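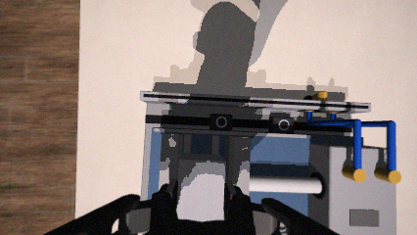
居家评测 · 收纳与桌椅

文：Snædís Hafstein
三月

Drondametti 折叠餐桌：一张希望你少吃饭的桌子

先交代背景。我家餐厅的面积，用中介的话讲叫“紧凑”，用我母亲的话讲叫“过道”。原来那张橡木桌是前任房主留下的，搬不出去，我一直怀疑他们是先放了桌子再砌的墙。去年冬天我终于请人把它锯了，然后花两个星期研究折叠餐桌，最后买了 Drondametti 的中号款，浅色桌面，双侧翻板，厂家说展开坐六个人，收起来“如同一本合上的书”。

这本书重得像百科全书，还是带索引的那种。

送货的师傅把箱子放在楼门口，祝我生活愉快，走了。我住四楼。箱子上印着两个小人抬箱子的图案，两个人都在微笑，我和邻居抬到三楼的时候都没有笑。

组装说明书一共24页，前面一大半是各国语言的安全提示，告诫我不要站在桌上，不要让儿童站在桌上，不要把桌子放进水里。真正讲怎么装的只有四页，而且第三页的图和第四页的图用的是两种不同的铰链。我按第三页装，桌板朝天花板方向打开，颇有气势，就是没法放碗。拆了，按第四页重来，天黑前装完。

附带的内六角扳手软得像甘草糖，建议直接扔掉，用自己的。螺丝倒是好螺丝，咬得紧，孔位也准，这一点得夸。 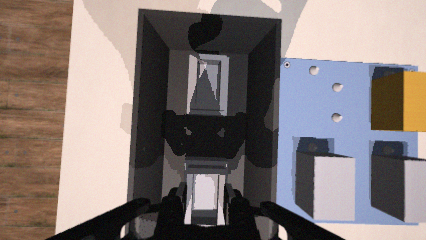 第 2 期

说桌面。浅色哑光涂层，看起来很高级，摸起来也舒服，像一张很贵的信纸。它对待咖啡的态度也像信纸。我第一天早上放了个杯子，接电话，回来以后杯底的圆圈已经正式入户。厂家建议用“微湿软布轻拭”，我轻拭了，又不那么轻地拭了，最后用小苏打糊敷了一刻钟才淡下去。番茄酱和姜黄我劝你别试，我替你试过了，姜黄赢了。

热锅的耐受度比我想的好。铸铁锅底下垫一块薄布，放完一顿饭，没有留印。指甲划不出痕迹，叉子可以。孩子拿圆珠笔写作业，力气大一点，翻开作业本就能在桌上读到昨天的算术，其中一道还是错的。

再说稳不稳。只开一侧翻板的时候很稳，我在上面揉过面，剁过排骨，桌子纹丝不动，倒是楼下有意见。两侧全开就是另一回事了。支撑翻板的是一根可以转出来的脚，转到位时应该有“咔”的一声。左边那根会咔，右边那根咔不咔看心情。不咔的时候你以为它到位了，等有人把胳膊肘放上去，一碗汤就会缓缓地、很有尊严地朝他滑过去。

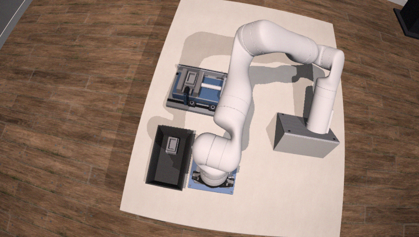
我为此给客服写了信。回信的人叫 Urmas Ozoliņš，态度极好，请我确认地面是否水平。我确认了。他又请我确认桌脚下的调节垫是否拧到底。我也确认了。第三封信里他寄来一个新的卡扣，装在一个足以放下微波炉的纸箱里，填满了气泡膜。换上以后右边也会咔了，从那以后汤都老实待在碗里。整个过程花了十一天，其中九天是纸箱在路上。

至于坐六个人，可以坐，前提是六个人关系很好，并且都是右撇子。我家周五来了五个客人，其中一位左撇子，整顿饭他和旁边那位像在掰手腕。四个人吃饭是它真正舒服的尺寸，两个人就很阔气，剩下的地方还够摊一份报纸。腿部空间倒是不错，中间的柜体做得窄，膝盖碰不到，只有坐在正端头的人会踢到横撑。那个位置我现在一律留给来借钱的亲戚。

中间柜体有两个抽屉，深度刚好放筷子和桌布，放不下汤勺。我量过，差一个指节。设计师显然不喝汤，联系上面那根卡扣来看，可能还对汤有点成见。

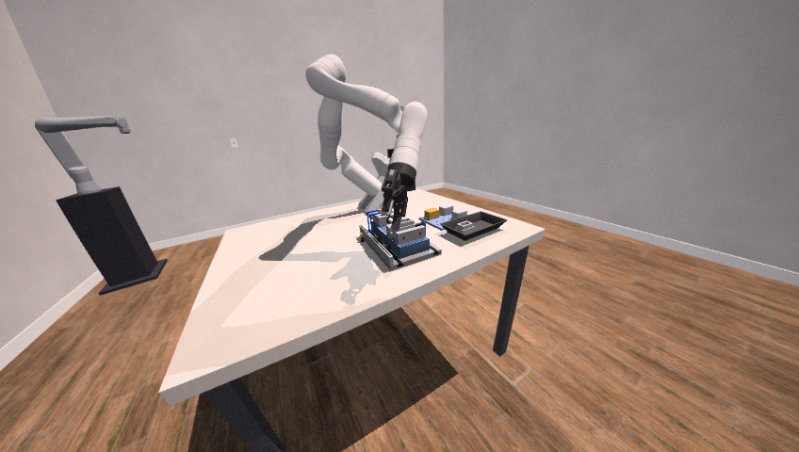 收起来以后的占地确实小，推到墙边只比鞋柜厚一点，扫地机能从旁边过去。轮子是藏在柜体底下的，四个，两个带刹车，拖过门槛时要稍微抬一下。我现在每天晚上都收，收一次不到一分钟，比叠被子快，所以我叠被子的频率也没有因此提高。

和别家比一比。Zurier 的同尺寸款我在朋友家用过一个周末，桌面是深色的，耐脏得多，咖啡放一夜也没事，可是翻板没有缓冲，放下来的动静能把猫送上窗帘。Manríquez 那款更漂亮，腿是车出来的，价钱也是冲着腿去的，而且不带轮子，等于买了一张可以折叠但不愿意挪窝的桌子。如果预算宽、家里又没有门槛，我会选 Manríquez；如果家里有人热爱咖喱，选 Zurier，顺便把猫送去寄养。

价格方面，Drondametti 平时不打折，换季会送一套餐垫。收下餐垫，你会用得上的，姜黄那件事我前面说过了。

优点：螺丝孔准，收起来省地方，耐热，客服回信快。
缺点：说明书，扳手，右边那根脚，浅色桌面对一切有颜色的食物的敌意。

适合两到四口人、吃得清淡的家庭。我给七分，装之前给的是八分，装的那天下午一度是三分。下一期写 Pistivgate 的叠放椅，已经到了，箱子还在一楼。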